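Teaching by hand

Kazimiera Czarnecka spends her mornings steering a robot arm from a desk at Hanivia. She moves a small controller, the arm copies her, and every movement is saved - good ones and clumsy ones alike. A simple task needs 200 recordings before training starts.

"You get tired before the arm does," she says. Her shifts at the controls last two hours. 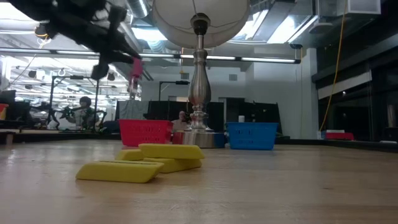
Issue 8

Yellow foam blocks and two plastic baskets, one red and one blue, are on the table this week. Tormod Engström, who trains the model, wants fewer pauses in the next set.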